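3.2 Table setting and materials
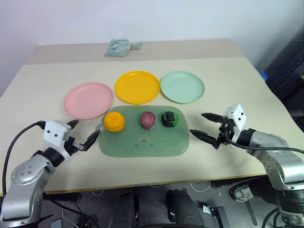 Figure 2. Table setting with three plates, the tray and three toy food items.

The sorting task was prepared on a beige table placed near a white wall. Each setting used three round plastic plates of different colors (pink, yellow and pale green) and one translucent green tray with rounded corners. The toy foods were put on the tray in a line, as in Figure 2, and the plates were put behind it. We did not fix the plates to the table, so their distance is not always equal and the tray can lie over the rim of a plate.

The toy foods were selected from the Corinach play set by two of the authors. We preferred items with a rounded form, because in the May pilot the flat items were difficult to tell apart from the plate. Some of the items do not have a clear identity. For instance, the reddish-purple item was named "potato" by one annotator and "sweet potato" by another. For this reason the labels in our study are based on color and position, and the food name is kept only as a free comment.

In total 2,795 settings were recorded, and 718 of them were kept for the test part. Following Arai and Kudo, a setting was counted as complete when every item was on a plate and the tray was empty. The order of plate colors was changed between the sessions.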